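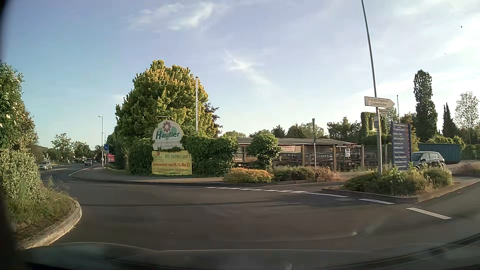

Week 3 notes: What the edge of a road tells a driver

Hi again! Before we get to the reading from Stilcombe, I want to spend a little time on edges, meaning curbs, white lines, hedges, walls, all the stuff you drive past and never think about. I grew up near Gildale, where half the streets had no paint at all, so I have opinions.

Start with a street that has no center line. The driver has to judge the width from whatever is at the sides, and parked cars count as part of that side.

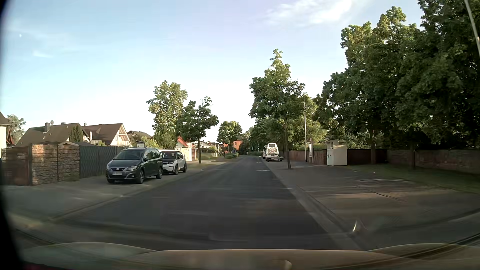 Fig. 2. No center line, a low curb, and two cars parked on the paved strip to the left.

Kpodo calls this "borrowed width" (chapter 2, and please read the footnotes, they're the best part!). Look at where the curb runs and ask yourself where you'd put your wheels.

Now compare a road with painted edges and grass beside it.

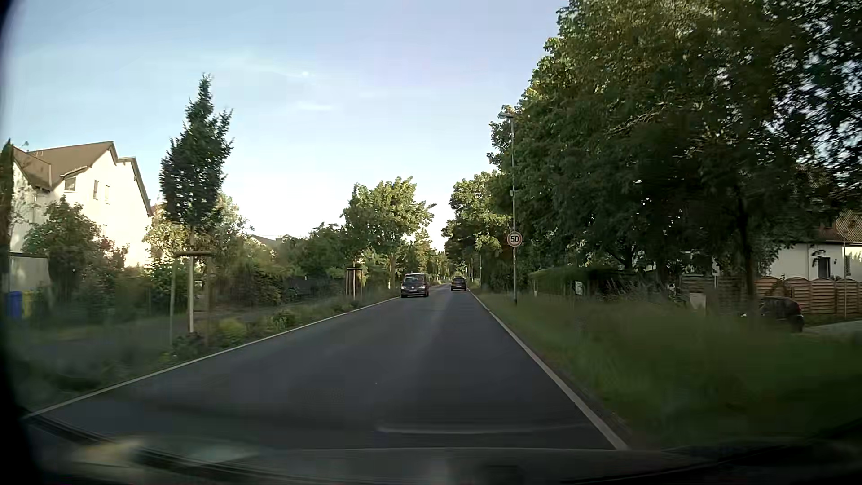

Fig. 3. Solid white edge lines on both sides, with a 50 sign on the lamp pole.

Still no center line, but I'd bet most of you would feel more settled on this one. Why? Jot down 2 reasons and bring them along.

Sketches go in the Plivow folder by noon. Pencil is fine.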